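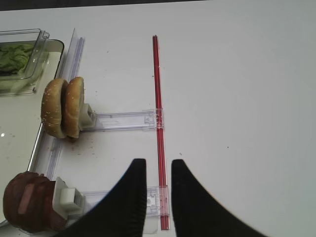

Buns and what look like patties held on edge along their rails, lettuce in its own clear box on the tray.

Burger Night Tips from the Skekia Bench

I've been putting burgers together for a crowd for years, and I thought I had my habits pretty well settled, and then I spent a good part of July reading the write-up from the Skekia project over in Skoltdale. They've been teaching a robot arm to handle burger fixings, and what they wanted to find out was whether the way you lay the food out matters as much as the way you train the arm. I ate it up (sorry!), and a surprising amount of it works in a regular kitchen.

The method was simple enough that even I could follow it. They ran 200 tries, 100 with the food lying flat wherever it landed and 100 with the food standing up in holders. Same arm, same kind of fixings. Flat, the arm fumbled 58 of its pickups. Standing, it fumbled 11. They're careful to say this was one bench and one menu, so don't go rebuilding your kitchen over it, but I tried the idea at home the very next weekend and I've kept it up ever since.

Stand your buns on edge. A bun half lying cut side down has to be pried up with a fingernail, and you lose sesame seeds all over. Set the halves upright side by side in a toast rack or a napkin holder, with a little gap between them, and you can pinch one from both sides without squashing it.

Do the same with anything round and floppy. Sliced tomato is too wet for it, but cooked patties that have cooled a bit will stand nicely in a small loaf pan, with a strip of parchment between each one.

Keep the lettuce in a box with sides. Shred it, dry it well, and put it in a clear container so you can see when you're running low. The Harnik report (that's the longer one, with all the charts) found loose greens were the hardest thing on the menu, and anybody who has chased lettuce around a platter will believe it.

Leave one side of the table bare. I used to fill every inch! Now everything goes to the left and the right stays open for building.

Wipe as you go. Crumbs do travel, and a damp cloth between rounds keeps them out of the next burger.

If you'd like to read further, ask for the Dumlao notes too, which cover cleaning the holders. Mine go in the top rack of the dishwasher and come out fine.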